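Faisal Kazmi on gluing up boards

Faisal Kazmi makes flat wooden boards. He has made other things, including a run of bedside cabinets for a hotel that closed before it paid him, but for the last six years it has been boards: bread boards, pastry boards, drawing boards, tops for small tables and plain panels that other people put to their own use. He works from a single-storey unit on the Cukdale estate, between a tyre fitter and a firm that stores exhibition stands. We spoke there in March, with the extractor switched off so that we could hear each other.

He trained as a kitchen fitter and came to boards by way of offcuts. "I had a van full of ends," he said. "Good timber, all too short for a worktop. I glued some of it together one winter and sold the lot at the Yorath market. So I did it again."

He sold 63 boards in his first year and 800 last year. Most now go through Kevetti, a kitchen shop that takes three sizes from him and reorders every few weeks. The rest are one-offs, and he prefers those, though he admits they pay worse. "You spend half the day on the phone about a corner. Do they want it rounded, how rounded, can I send a picture. But you get to choose the wood for it."

Choosing the wood takes longer than I expected. He lays the planks out dry on the bench and moves them about, turning some end for end, until he is happy with how they sit next to each other. He marks a big pencil triangle across the whole lot so they go back in the same order. Then he leaves them and has a cup of tea.

"If I still like it after the tea I glue it," he said. "If I don't, I've only lost the tea."

The edges have to be straight and square before any glue goes near them. He planes them in pairs, one against the other, and holds them up to the window to look for light. He told me that people blame the glue when a joint opens and that in his experience the fault was there beforehand. "You can pull a bad edge shut with a clamp. It'll stay shut until the heating goes on."

He is careful with clamps for the same reason. When he started he did them up as hard as he could and ended up with boards that were bowed across the middle. Now he tightens each one a little at a time, alternating above and below, and checks with a straight edge as he goes. He owns 200 clamps, many of them bought from a joinery works that was closing down, and says he is always two short.

Sanding is the part he likes least. He does it in one go, with the radio on, and finishes the edges by hand. Kitchen boards get oil. For anything that won't be near food he uses a hard wax called Plirell, two thin coats, or leaves the surface bare if the customer asks.

I asked whether he minded where the boards went after they left him. He said he used to. One customer cut a board in half to fit a caravan and sent it back to have the edge tidied up. "I did it for nothing. It was a neat cut, to be fair to him."

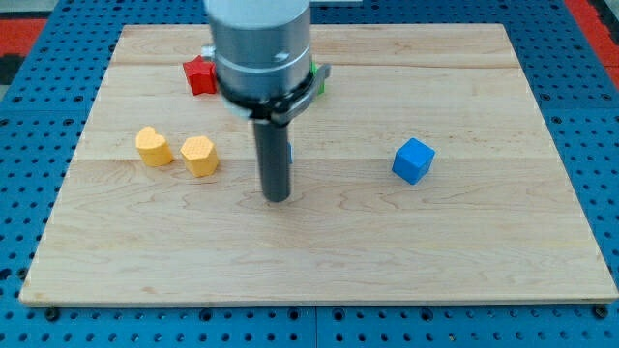 Pale wood gives him the most trouble, because the joins have so little to hide behind. Kazmi looks for a seam that you have to go searching for, and on a wide light board like the one on the blue perforated table the two seams are faint lines, one of them close to the far edge. The grain helps, with its wavy brown streaks and swirls to draw the eye. He would still run a thumb across both joins before he passed it. "You feel a step before you see one," he said, and went to switch the extractor back on.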